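Nomthorpe Tabletop Clearing Set

README, version 2

Contents

The Nomthorpe set covers the clearing of a table after light use: plates, tissues, tissue boxes, small blocks, sticks and other odds and ends that get left out. It was put together for people who work on everyday tidying and want material from an ordinary table that has been used. Full place settings, glassware and food are outside its scope. Those are in the Remholm set, which has its own README and its own licence file.

Each session starts with a few things out on the table and ends when the table has been dealt with according to the session card. The card is a short text file that lists the items, says which are to be thrown away and which are to be kept, and gives the place each kept item should go.

Items

Plates are round and light, in plain colours. They are used as something to put things on, so a plate may hold a used tissue or nothing at all. A plate is always a kept item.

Tissues come in two states and the cards treat them separately. A tissue still standing in the opening of its box belongs to the box and is left alone. A crumpled tissue on the table or on a plate is rubbish. In version 1 both were written simply as "tissue", which led to cards that could be read either way. These have been rewritten.

Tissue boxes are kept. They stay out on the table unless the card says otherwise. The printed side does not have to face any particular way.
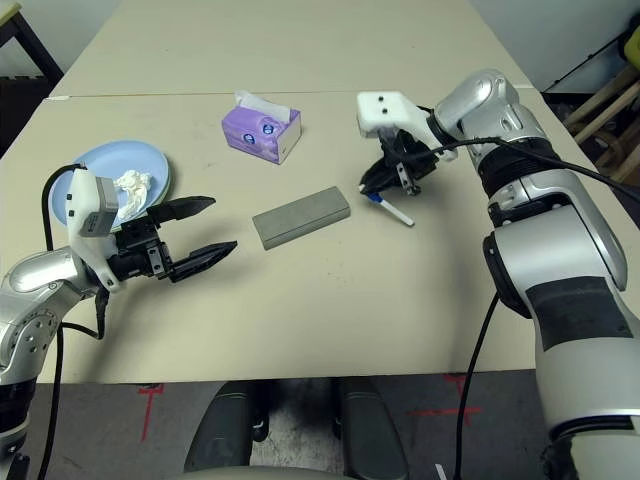

Blocks are the items that caused most of the questions about version 1. They are listed by shape and colour only, for example "grey block", and the cards don't say what a block is for. Please keep to this if you add cards of your own. A block may lie at any angle at the start. At the end it should be parallel to the long side of the table, unless the card has no entry for it.

Sticks are thin and light. Where a stick has a coloured tip, the tip colour is given after the word, as in "stick, blue tip". Two sticks with the same tip colour never appear on one card.

Table and room

The table is beige and made of two sections pushed together. The join shows as a faint line across the top. Very thin items can catch on it, so the cards never ask for anything to be left lying over the join. If you are setting up a similar table and the two halves are not level, put packing under the lower one before you begin.

The floor is grey carpet with red tape on it. The tape marks are for lining up furniture and have no meaning in the cards.

Lighting is the normal lighting of the room. We did not try to remove shadows or reflections on the plates.

What counts as cleared

A session is marked "cleared" when all rubbish is off the table and every kept item is where the card puts it. It is marked "part cleared" when the rubbish is gone but one or more kept items are out of place. Anything else is marked "not cleared". Items may be up to 20 mm from the place given on the card.

Sessions are stopped at 90 seconds. A session that reaches the limit is kept and marked by the state of the table at that point. Users who only want finished tables should filter on the mark and ignore the length, as over 20 sessions were cleared just before the limit and look much like the stopped ones if you sort by time.

Files

cards/ holds the session cards, one per session, in plain text.
marks.csv has the session name, the mark and a free comment.
items.csv lists every item name used in the cards, with its colour and whether it is kept or thrown away.
changes.txt records what was altered between versions.

The comment column in marks.csv was filled in by different people and is not consistent. Some comments are a single word. Treat it as background only.

Known problems

"Purple" and "violet" are both used for tissue boxes in the older cards. They mean the same thing.

The word "dish" appears in a few cards where "plate" was meant. A search for "plate" will miss these.

Pale items on the beige top can be hard to tell apart from it at the edges, white tissues less so than cream ones.

Related sets

Remholm: laid tables, with cutlery and glassware. Uses the same card format.
Voß: drawers and shelves. The card format is older, and the Bornix converter will bring it into line with this one, apart from the comment column, which has to be copied over by hand.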